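Lultia Kitchen Worktop Refurbishment Program
Interim progress report, second reporting period
Prepared for the Lecomte Housing Fund by Odette Deschamps, program lead

1. Status

Work in this period covered surface preparation, oil trials and the first block of resident kitchens at the Lultia estate. The program remains within its approved scope. One activity, the replacement of sink-side sealant, is behind schedule and is dealt with in section 5.

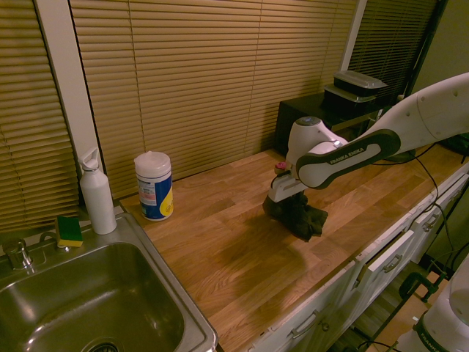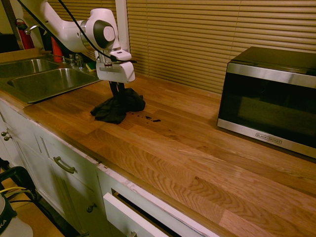
Butcher-block worktop and dark cloth.

2. Work completed

The program covers 190 flats fitted with solid wood worktops. At the close of the period, 29 kitchens had been sanded, oiled and signed off. Sanding followed the sequence agreed in the method statement: coarse grit on burned or stained areas only, then medium and fine grit over the full surface. Edges were rounded by hand after two residents reported splinters along the front edge near the stove.

Three oil products were compared on offcuts before the main work began. The first dried fastest but left a tacky film when applied in a cold room. The second gave good water resistance but darkened the lighter strips more than residents wanted. The third, supplied by Bratano, needed a longer drying time and a second coat, and was selected on the basis of the stain tests. Coffee, beet juice and cooking oil were left on each offcut overnight and wiped off with water the next morning. The Bratano sample showed a faint ring from the beet juice and no other marks.

Old silicone was removed from the wall joint in every completed kitchen. In several flats the previous installer had run screws through the worktop from below without slotted holes, so the wood could not move across its width. These fixings were replaced with slotted brackets. Small cracks at the old screw positions were filled with tinted wax. Longer cracks were glued and clamped, which added a return visit in each case.

3. Moisture readings

Readings are taken with a pin meter at the sink, the stove and the free end of the worktop. The sink position is consistently the wettest, as expected. Where the reading at the sink exceeds the limit in the method statement, oiling is postponed and the cupboard below is left open to dry out. Under-sink leaks found during these checks are passed to the landlord's repair desk and are not charged to the program.

The meter was checked against its reference block before each working week. No correction was needed.

4. Resident information

A two-page care sheet has been printed and is handed over at sign-off. It covers daily wiping, use of trivets, and re-oiling by the resident. The first version gave the re-oiling interval in months only. Residents asked how to tell whether the oil had worn off, so the current version adds the water drop test: if a drop soaks in instead of beading, the surface is due for another coat.

The care sheet also sets out how to dispose of oily rags. Rags soaked in drying oil can heat up on their own and catch fire if left in a pile. Contractors place used rags in a lidded metal bin filled with water, and residents are told to lay theirs out flat outdoors until dry before putting them in the trash.

5. Delays and variations

The sealant supplier, Poteo, changed the packaging of the specified product and could not confirm whether the formula was the same. Use of the product was suspended until a data sheet was received in March. The sheet confirmed that the product is suitable for oiled wood. Joints in the completed kitchens were left with a temporary backing strip and will be sealed during the next period. Sign-off in those kitchens covers the wood surface only.

A variation is requested for worktops with deep burn damage. Sanding these down to clean wood would leave a visible hollow. The proposal is to cut out the damaged section and glue in matching strips in the workshop. The cost can be met from the existing contingency line, and no increase in the grant is sought.

6. Next period

Sealing of the outstanding joints comes first, followed by the next block of flats. Access letters have been sent. Return visits for clamped repairs will be grouped by stairwell to cut down on travel between buildings. The Fund's decision on the burn damage variation is needed before workshop time can be booked.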